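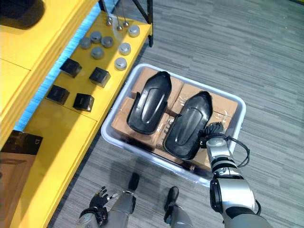 A robot reaches for one of two black molded parts in a white bin beside yellow shelving.

Cendaneck Sets Out Equipment Plan for Robot Handling at Nostside

NOSTSIDE, 2026-03-30 – Cendaneck, a contract packer of small molded and metal parts, today published its plan for buying robots for its Nostside parts floor. The plan covers three two-armed robots with jointed hands, to be bought one at a time. The first order is expected in July.

The company will buy through Chraibi, the equipment supplier that already services its packing lines. Software for scheduling and recording the robots' work will come from Fullus under a separate yearly contract. Cendaneck asked for the two to be priced apart so that it can change either one without reopening the other.

Before asking for quotes, Cendaneck staff listed the handling work done at Nostside and came up with 229 separate tasks. Most will stay with people. The plan names 20 tasks for the first robot, nearly all of them moving molded parts between bins and shelves or setting them out on a work surface. Tasks that involve fastening, cutting or labeling were left out of the first phase.

"We started with the list of jobs and worked toward the equipment," said Dougal Nisbet, head of operations planning at Cendaneck. "A few years ago we bought a machine first and then went looking for work to give it. It sat under a cover for most of a year, and we were still paying for the service contract."

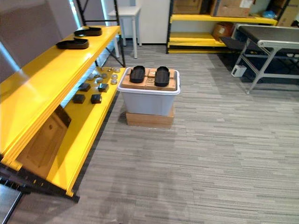

Floor space took up more of the planning than expected. The Nostside parts floor measures around 2,958 square feet, and the company does not intend to extend it. Aisle widths, shelf heights and the places where bins are set down have all been written into the purchase terms. Chraibi must show that its equipment can work within them before the second payment is due. Shelving is budgeted as its own line, along with spare bins, floor marking and two more power outlets on the back wall.

Cendaneck has also set aside money for costs that it says were missing from earlier equipment budgets. These include replacement fingers and fingertips for the hands, a spare wrist for each arm, staff hours for training, and overtime during the changeover weeks. Spare parts will be ordered with the robot and kept on site. The training budget covers both shifts, and operators will be paid their normal rate while they attend.

"Hands are the part we expect to wear out, so we have priced them as a supply, the same way we price tape and cartons," Nisbet said. "If they last longer than that, the money goes back into the maintenance line."
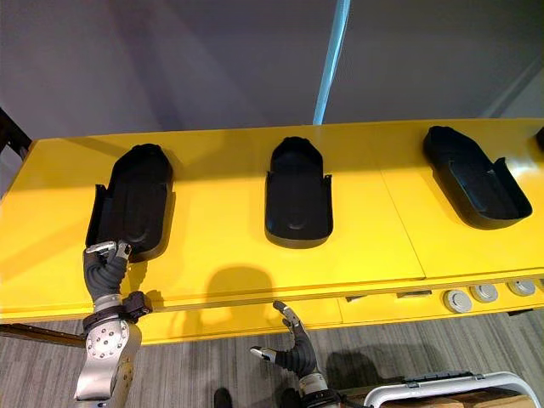

Each robot will be accepted on the basis of complete shifts. The supplier may not choose the parts used in the test. Operators will take them from that day's work, and the shift supervisor will log every stop, every dropped part and every time a person has to step in. Fullus will supply the same records from its own system, and the two logs must agree before Cendaneck signs.

Orders for the second and third robots depend on the first. The planning group will review the logs, the spare parts used and the hours spent by operators, and will then either place the next order or keep the money in reserve. The purchase terms with Chraibi carry no penalty for stopping after one.

No jobs at Nostside are being cut under the plan. Operators who now move parts between bins and shelves will be offered work in inspection and packing, where the company has had open positions since last year.

The planning document, including the task list and the budget headings but not the supplier prices, is available to customers on request from the Cendaneck operations planning office at Nostside.

About Cendaneck
Cendaneck sorts, checks and packs small parts for manufacturers. Its parts floor and main offices are at Nostside.

Media contact: Dougal Nisbet, Operations Planning, Cendaneck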